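October 6, 2021

I have been putting off the bag pile since March. It lives in the hall closet and it had gotten to the point where the door wouldn't shut without a push from the knee. Yesterday I pulled the whole thing out onto the floor and went through it.

We have this many bags because for a while I bought one every time I forgot to bring one. Costello charges for paper now, so I would stand at the register and pick up a canvas one for a couple of dollars more and tell myself it was an investment. Then there are the ones that come free. The credit union gave us two. The Hendberg garden show hands them out at the gate, and we went three years running. The final count was 31, and that leaves out the insulated ones, which are in the garage with the cooler.

I sorted by what they can carry. Thin ones that fold up small went in one stack. I keep a few of those in the car and the rest are going. Stiff ones with a flat bottom are the only ones I like for groceries because cans and jars stay upright. I kept four. Anything with a broken strap I put by the sewing machine, knowing full well what happens to things by the sewing machine. Two of them I took back out and threw away before lunch.

The washable ones got washed. Plain canvas goes in cold with the towels and hangs over the shower rod. I don't put anything with a print on it in the dryer anymore. I had a nice one from the Selness library sale that came out with the lettering cracked all over, and it has looked like an old road map ever since.

Check the pockets before washing. I found a grocery list, a dead pen, 6 dollars in ones and a claim ticket from the shoe repair place in Jekcombe, which closed. I don't remember which shoes.

The harder ones to decide on were the big fabric totes that are too nice for potatoes. I have one with flowers and leaves on it and a thick braided rope handle, and I almost never carry it. Rope handles are comfortable in the hand and no good on the shoulder, at least on mine. They slide. But it holds a lot and I like looking at it, so it stays, and it has a job now. It is going to hold the yarn. 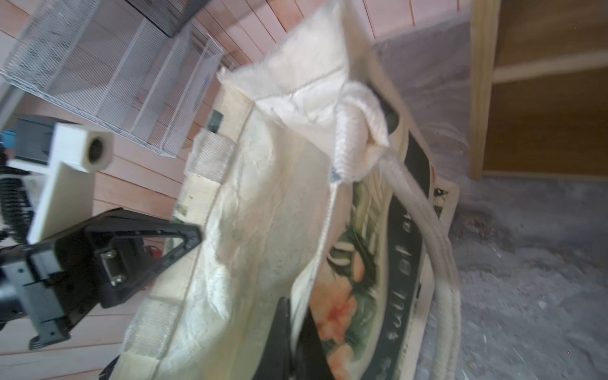 The yarn was in a cardboard box before, and the box had gone soft on one side. A bag is better for it since I can carry it to the couch and back. I put the half-finished balls at the top and the full skeins underneath. The needles stay in their own case so they don't poke through.

Everything I'm giving away is in one of the bags I'm giving away. The thrift store on Route 9 takes them and uses them at the counter. I'll drop them off when I go in for gas.

The closet door closes. I hung the four grocery bags on the inside knob, where I'll have to touch them on the way out, and we'll see if that helps. Next is the shelf above, which is mostly gloves and extension cords.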